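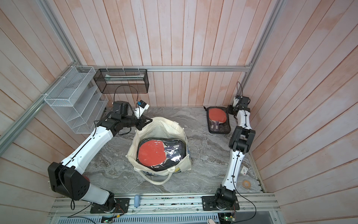

How close can I stand to a small bench arm while it's running?

Stay outside the farthest point the gripper can reach with the arm stretched straight, plus the length of whatever it's holding. On the benches at Galusdale we mark that line with tape and nobody crosses it until the arm has stopped and the drive power is off. A paused program doesn't count as stopped.

## Before you switch on

- Tug each mounting plate by hand. If it moves at all, tighten the bolts and tug again.
- Move the arm slowly through its full travel and watch the cables. A cable should never go tight, and it shouldn't be able to catch on the gripper or a wall fixture.
- Put the stop button where you can hit it without reaching over the work. Press it once every morning, before the first job, and check that the arms do stop.
- With two arms on one rail, decide which one owns the middle. The other waits until the first has backed out.
- Tie back hair, take off lanyards, roll up loose sleeves.

## Packing jobs

Soft bags are harder than boxes. The rim sags and the handles go wherever they like, so keep handles folded outward and out of the gripper's path. Open the bag fully before the arm starts. If it slumps partway through, stop the arm and fix it with the power off - don't poke at it from the side.

Set the grip force for the softest thing in the batch. For sports gear such as table tennis paddles, pick up by the handle or the edge and leave the rubber alone. Plastic sleeves slip, so lift a sleeved item slowly the first few times and keep it low over the bag.

Tape, scissors, spare cards and the like belong off the floor of the cell unless the job uses them.

## Speed

New jobs run at the slowest setting for 3 full cycles with a person at the stop button. After that we go up in steps. The Pruleo sheet taped to our Yorath bench says the same thing in smaller print.

## Cleaning and upkeep

1. Power off, plug out, plug in your pocket.
2. Wait 2 minutes before touching the joints. Motors hold heat.
3. Wipe the gripper pads with a damp cloth. No solvent.
4. Check the pads for nicks and change them as a pair.
5. Write it in the log with your initials.

We replace pads every 90 days whether they look worn or not. The part number on the Sokport order form is 2881. Order the screws at the same time, as the old ones tend to strip.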